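Section 7: Setting up the practice scene

2026-03-17
By the Sketden workshop team
5 min read

Before you power the arm for the first time, run it in the simulator. Everything in this section happens on the computer. The real arm stays unplugged until Section 8, even if you have finished all the wiring and want to see it move.

The guide assumes you have built the Crenshaw arm from the kit drawings and have a parallel gripper on the end of it. If you fitted the suction cup instead, the steps are the same up to step 9, but the gripper test won't apply.

Before you start

You need the Traltov simulator installed, the arm file you saved at the end of Section 6, and a tape measure. People building at home should measure their own table. If you are using the shared benches at Momcombe, the table file is already on the workshop computer and you can skip steps 2 and 3.

Note: Traltov opens the last scene used on that computer. On a shared machine this will probably be someone else's. Save it under its own name before you change anything.

Loading the room and table

1. Open Traltov and choose the empty room. It has walls, a floor and a ceiling and nothing else. You can change the wall and floor colours, but it makes no difference to how the arm moves.

2. Add a table. Type in the length, width and height you measured. Use millimetres throughout.

3. Pick a table colour that is easy to tell apart from your objects. The arm casts a shadow over a good part of the top, and a dark table makes it hard to judge where the fingers are.

4. Load your arm file. Place the base near the middle of one long edge, with the arm facing across the table. Check that the whole base sits on the tabletop. If part of it hangs over, the program will still run but the arm will be slightly out of level.

5. Set the base height to zero. If you have mounted the real arm on a riser, enter the height of the riser here instead.

Adding objects

6. Open the object list and add a mixture of shapes. Kitchen things are a good choice as you are likely to have the real ones to hand later: a tray, a chopping board, a spatula, a measuring cup. Plain blocks, cylinders and sticks are better for a first test of the gripper, as they have flat sides and behave predictably.

7. Drop the objects rather than typing in exact positions. Use the Scatter button and let them settle. If something rolls off, press Scatter again.

8. Keep at least one object inside 164 mm of the base and at least one near the far limit of 311 mm. The arm behaves differently when it is folded up close, and you want to see both.

Caution: Do not place anything underneath the elbow when the arm is in its rest position. The elbow drops as the arm folds, and the collision warning only looks at the gripper and wrist. This is the most common cause of knocked-over objects once people move to the real arm.

Checking the views

9. Open the top view and the room view. Use the top view for left, right and reach, and the room view for height. Neither is enough alone – from above, a gripper just clear of an object and one well over it can look much the same.

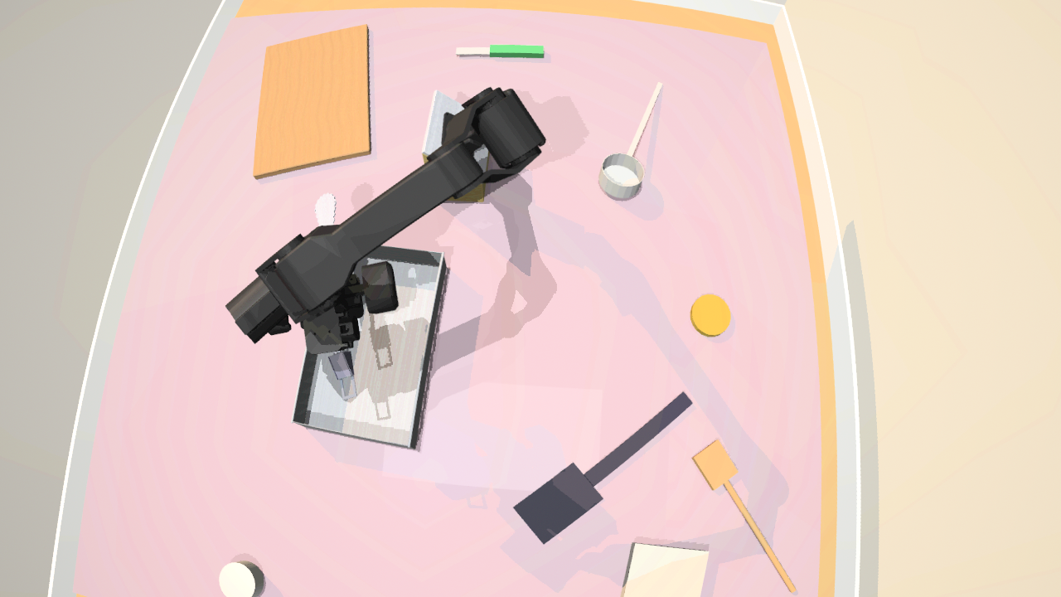

From above, with the gripper over the tray. 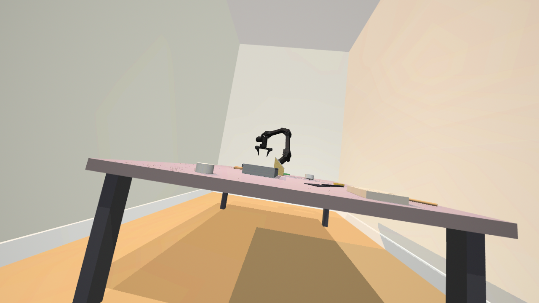
10. In the room view, drag to turn the room until you can see the table surface, the base and the gripper together. The table may look tilted on screen. This depends on the viewing angle and doesn't need correcting. Press Level if you find it distracting.

11. Save both views. They go into the scene file, so you won't need to set them again.

Moving the arm

12. Set the speed to Slow. Leave it there for the rest of this section.

13. Open the gripper fully and move it to a point above one of your objects. Stop while there is still a clear gap. Check the gap in the room view.

14. Turn the wrist until the fingers point straight down, then line them up with the narrow side of the object.

15. Lower the gripper in small steps. When the fingers are either side of the object, close them, wait for the contact light on the panel to turn green, and raise the arm.

16. Put the object down somewhere else and open the gripper before you move off. Lift straight up first. Moving sideways with the fingers still low will drag whatever is next to them.

17. Repeat with an object close to the base and one further away.

Note: Thin flat things lying on the table are difficult. The fingers can't get under them, and the simulator will often let them slide away. Leave boards and trays alone until you have the block and stick work going reliably. A tray can be picked up by its rim, but the settings for this are in Section 10.

If the object slips

Open the contact settings and look at the grip value. The default is 200, which suits hard plastic fingers. Soft printed fingers usually want a higher figure. Change it a little at a time and save after each change, as Traltov doesn't keep a history.

If the arm shakes when it stops, check the joint weights in the arm file. A missing weight is read as zero and the joint will twitch. Go back to Section 6 and enter the figures from your own parts – the drawings list the standard motor, and a different one may be a good deal heavier.

If the gripper closes but the contact light stays off, the two fingers have probably been loaded as a single part. Delete the gripper, load the left and right fingers separately, and attach both to the wrist.

Saving

18. Return the arm to its rest position, with the gripper open.

19. Save the scene with your name and the bench number in the title. At home any name will do.

20. Copy the scene file to the memory stick you use for the controller. Section 8 begins with this file and the controller will ask for it when it starts.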